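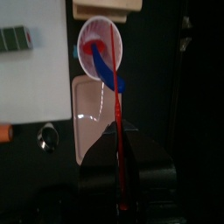 Juniper Lyons
3 min read

Search posts, people, topics

1/ Notes on why our grasp planner kept dropping thin things, and what we changed in July. Mostly software. The gripper hardware is the same as it was in spring.

2/ Background for new followers: the planner takes a depth cloud, proposes grasps, scores them, and hands the top one to the controller. The stack is called Trollport. Eglė Grigaitė wrote most of the scoring code and I own the part between scoring and motion.

3/ Boxes and bottles were fine. Sticks, straws, spoon handles and pens were not. Success on long thin objects was bad enough that we had stopped putting them in the nightly runs, and that hid the problem for longer than it should have.

4/ First thing we found: the depth filter. It throws out small clusters of points as noise, and a stick seen at a distance is a small cluster of points. The planner was never offered the object at all. It would pick the nearest cup and report a confident grasp.

5/ We now run the filter after segmentation instead of before. The color mask says "there is one thing here" and the filter leaves those points alone. It costs 14 ms per cycle on our machine. Fine with me.

6/ Second thing: dark surfaces. On a black tabletop under dim light the depth sensor returns holes, and our plane fit was filling the holes with whatever it guessed. Sometimes the guess put the table above the stick. Uldis Stankevičius caught this by plotting the fitted plane over the raw cloud, which I should have done months ago.

7/ Third thing, and the one I spent most of my time on: what happens after the fingers close. A held stick sticks out past the gripper, and the collision checker was still using the empty gripper model. So the arm would plan a perfectly legal path with the fingers and drag the far end of the stick through a cup.

8/ The fix is to attach the segmented object to the gripper model once the grasp is confirmed. Everybody's tutorial does this with a known mesh. We don't have meshes for most of what we pick up, so we fit a capsule to the points we saw before closing, then pad it.

9/ Padding is a tradeoff. Too little and the tip clips things. Too much and the planner says there is no path out of a cluttered table. We settled on 25 mm at the tip and less near the fingers — the error in the fitted angle matters more the farther out you go.

10/ The wrist camera helps here too. After closing, we look for the object's edges between the fingers and correct the capsule angle. Shiny fingers would make this harder. Ours are matte black, and a colored stick separates from them well enough even in low light.

11/ Where it still fails: clear plastic, anything that bends, and objects lying across the rim of something else. A spoon in a cup gets segmented as one object with the cup more often than I'd like. Ans Vanhove is trying a second pass that splits masks by color before it looks at depth.

12/ On testing: we replay logged scenes through the planner before anything runs on the arm. There are 1,449 in the set now. 167 of them have at least one thin object, and those are back in the nightly run as a separate group so a regression can't get averaged away.

13/ Someone asked if a learned grasp model would skip all this. Maybe for the proposals. You'd still need the held object in the collision checker, and you'd still need a table plane that isn't above your object.

14/ The capsule fitting code is small and doesn't depend on the rest of Trollport. I'm cleaning it up so it can live on its own. Evanthia Zervas is reviewing it and has already asked me to rename most of the variables.

15/ If you've done angle correction from a wrist camera with an object that rotates in the grip during the move, I'd like to hear how often you re-fit. We do it once, right after closing. I think that's too few.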